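2021-03-02 화요일, 흐리다가 밤에 비

오늘도 퇴근하고 곧장 공동 작업실로 갔다. 저녁은 편의점 삼각김밥 하나로 때웠는데 가방에 하나 더 있는 걸 집에 와서야 발견했다... 내일 아침이다 이건.

손에 드는 집게, 그러니까 우리 Sakmont 1호 얘기를 좀 적어 둬야겠다. 2월 내내 손가락 평행이 안 맞아서 속을 썩였는데 오늘 드디어 원인을 찾았다! 링크 한쪽 구멍이 미세하게 헐거웠던 거다. 나는 그것도 모르고 서보만 두 번을 뜯었다. 서보야 미안하다. 부싱을 새로 끼우고 나사를 다시 조이니까 양쪽 손가락이 얌전하게 마주 본다. 이 맛에 만들지 싶어서 혼자 몇 번이나 오므렸다 폈다 했다(옆자리에서 납땜하던 분이 쳐다봤다).

부품은 Drodorum에서 산 걸 그대로 쓰기로 했다. 저번에 Bralldale 쪽 링크가 더 가볍다고 해서 혹했는데, 배송비까지 넣고 보니 마음이 싹 식었다. 나사는 100개들이 한 봉지를 샀더니 벌써 반은 어디로 갔는지 모르겠다. 작업실 바닥이 먹는 게 분명하다.

코드는 아직 엉망이다. 모터 제어 루프에 300밀리초 지연을 넣어 둔 걸 까맣게 잊고 왜 이렇게 굼뜨냐고 한참 투덜거렸다. 지우니까 바로 빨라졌는데 이번엔 또 너무 확 닫힌다. 속도 값을 800에서 조금씩 내려 보다가 152까지 가니까 이건 뭐 하품이 나올 지경이고. 적당한 데가 그 사이 어디쯤일 텐데 오늘은 거기까지 못 찾았다. 내일의 나에게 넘긴다. 주석에 '여기 고칠 것'이라고만 써 놨는데 내일의 내가 이걸 알아볼지 모르겠다.

연습 상대로는 검은 철망 바구니를 골랐다. 처음엔 네모난 나무토막으로만 했더니 너무 쉬워서 재미가 없었다. 철망은 보기보다 까다롭다. 모서리 쪽은 굵은 철사라 물 만한데 옆면 격자는 가늘어서 손가락 끝을 어디에 대야 할지부터 고민이다. 비스듬하게 놓으면 더 헷갈리고. 그래도 이런 걸 집을 수 있어야 어디 가서 집게 만들었다고 말이라도 하지.

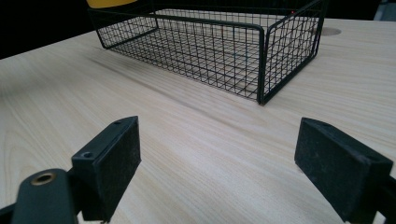 그래서 손가락 안쪽에 고무를 붙일까 말까가 요즘 제일 큰 고민이다. 붙이면 덜 미끄러질 것 같은데 두께가 생기니까 겨우 맞춘 평행을 또 봐야 한다. 얇은 실리콘 시트라면 괜찮지 않을까? 예전에 Zoëga 만들 때 남은 조각이 서랍에 있을 거다. 없으면 사야지 뭐. 벌써 긁힌 자국도 꽤 있어서 어차피 뭐라도 덮고 싶긴 하다.

작업실 문 닫을 시간이 돼서 렌치를 제자리에 걸어 놓고 나왔다. 비가 오는데 우산은 회사에 있고. 버스 정류장까지 뛰었다. 내일은 서랍부터 뒤지고, 속도 값 다시 잡고, 삼각김밥 먹기.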